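Relaxed evenings at the Shakya Theater: what we learned in the first season

September 27, 2022

Dear friends of the Shakya,

In the last newsletter I promised to write more about our relaxed performances, and several readers reminded me of this promise, so now I keep it. For those who joined our list only in the summer: a relaxed performance is a normal play with the normal actors, but the lights in the hall stay half on, the loud effects are made softer, and everybody may go out and come back as many times as they need. You may also talk, move, or make sounds. The ushers will not ask you to be quiet.

We have now given 6 of them, the last one in August. Most of the requests came first from families with autistic children, but the audience became much wider than this. We had people who live with dementia and their husbands and wives, people with Tourette syndrome, and also a group of young mothers from Reltham who had not been to a theater in a long time.
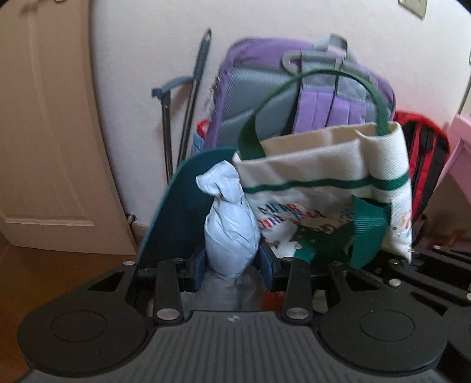 The hall has 200 seats, and for these evenings we sell only half of them. Neelam Kushwaha, who plans our seasons, decided this after the first try, when the hall was almost full and many visitors felt there was no free place around them. It costs us money, I will not hide it. The Jornton Fund has agreed to pay the difference until the end of the next season, and we are very thankful to them.

Some changes were easy. We send a short booklet to every ticket buyer one week before, with the story of the play told from beginning to end, also the surprises. I was against this at first, I must confess. I thought it would spoil the evening. But Pushpa Vishwakarma, whose son Yogesh comes to every play with her, told me that for him to know what happens is the condition to enjoy it. He reads the booklet many times at home and then he waits for his favorite moments. Now other visitors ask for the booklet at the ordinary performances too, and you can get it free of charge at the box office.

Other changes were more difficult. In "The Ferryman's Daughters" there is a storm in the second act, with thunder and flashing light, and the director did not want to lose it. Our sound designer Ojārs Mets worked on it for several days. In the end the thunder begins very low and grows slowly, and one actor raises a blue lantern a moment before, so that everybody who read the booklet knows it is coming. The flashes were taken out completely. Ojārs likes this version more than his first one and he has asked to keep the slow thunder for all evenings.

The quiet room is the point where we received the most complaints, and they were fair. It is on the upper floor, and the elevator is slow. From this season it moves to the old cloakroom next to the side door, on the same level as the hall. There will be soft seats, a lamp you can turn down, and a screen where the play can be followed without sound. Please do not look for the cloakroom in its former place - coats go now to the left of the main stairs.
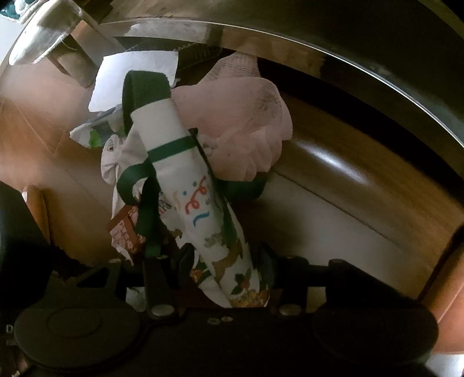

We also continue with the touch tours for blind and low-vision visitors. They start one hour before the play, and the group is not larger than eight persons, so that each one has time with the costumes and the set. Santosh Mishra leads them. He asks you to reserve by phone and to tell him if you bring a guide dog, because part of the set this fall has a steep floor. Audio description is offered on the same evenings, and you can borrow the headset at the box office or use your own earphones.

The next relaxed performance will be "The House at Urnodine", a comedy with music, for ages 8 and older. It lasts 70 minutes and has no intermission, but the doors stay open the whole time. There is one moment with a gunshot sound, very soft, and it is marked in the booklet with the page number of the scene.

Tickets for companions and personal assistants are free at all our performances, not only the relaxed ones. It seems that many people do not know this, so please tell it to others. You do not need to show any paper. Just say it when you order, by phone, by e-mail, or at the window, and we will put your seats together. For wheelchair places please call us, as the online plan still does not show them correctly. We hope to have this repaired before the winter program goes on sale.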